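**Card reader wanted – Zulness, evenings**
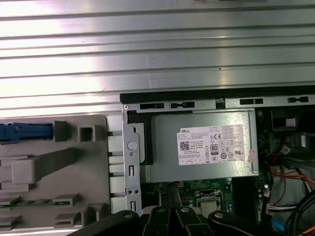
*Opened Dell desktop, from above*

We need one more oracle card reader for our evening line, starting December. Crystal decks mostly, some tarot. You should know your chakras and be able to talk to a nervous caller without scaring them.

Pay is 36 a reading, 51 after 9 pm. Own deck please – Erier or Skemitz fine, no photocopies. Trial shift first, paid the same.

No health or money predictions. No selling stones to callers, we had trouble wiht that last year.

Send a short note on how you read, plus one sample three-card spread (typed, max 3000 characters) to Hanne Heiskanen, PO Box 3933. Phone number on it!! Calls back after 4 pm only.

Experiance nice, not required.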